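Tredano Breakfast Room: progress report to the Favora fund
Period ending October
Prepared by Kirsten Morin, checked by Lalit Katiyar

1. Scope of the period

Work in this period covered the clearing and washing of breakfast tableware at Tredano. The grant pays for crockery, a second draining rack and the hours spent on the clearing routine. Food supply is reported separately under the Cornier agreement and is left out of this report.

2. Purchases

The remaining crockery was ordered from Bélanger and arrived in two deliveries. The order was for 50 place settings, each made up of a bowl, a plate and a spoon. Three bowls were chipped on arrival and have been replaced at no charge. The draining rack is in use beside the left-hand sink. The shelf above it had to be raised by 11 cm to leave room for plates standing on edge, and the cost of the new brackets was met from the small repairs line.

No further crockery will be bought under this grant. The unspent part of the line is small and we ask to move it to washing-up supplies. A short form for this change is attached.

3. Clearing routine

The routine agreed at the start of the grant asked for bowls, plates and spoons to be separated at the table. This was slow at busy times and left loose spoons on the trays. The order of work has been changed as follows.

Bowl, spoon and plate leave the table together as one set.
Leftover food is scraped out at the counter.
Spoons go into the soaking tub first.
Bowls are rinsed in cold water before they are stacked.
Plates are wiped and washed last.

The average time to clear the room after the 9.30 close is now 27 minutes. The target in the grant letter was half an hour. The figure is taken from the kitchen log and leaves out two mornings when the hot water was off.

4. Residue in bowls

The main open point is milk left in the bottom of bowls. 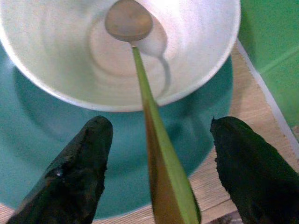

A thin film of this kind is easy to miss on a white glaze under the kitchen lights, and most of the bowls sent back for a second wash in the period were returned for it. Marks on the rim were rare. The cold rinse has lowered the number of returns, but it only works well if it is done before the bowls are stacked. Once a bowl has stood in a stack through the morning, a brush is needed.

Two changes are planned. The rinse will move to the near end of the counter so that it comes before the stacking area. Bowls will also be checked by touch as well as by eye when they come off the rack.

5. Next period

Move the rinse point and log second washes daily for four weeks.
Replace the soaking tub, which has a split handle.
Agree with Favora whether spoons should be listed apart from bowls and plates in the final stock sheet.

The next report will include the full log and the receipts for the shelf brackets.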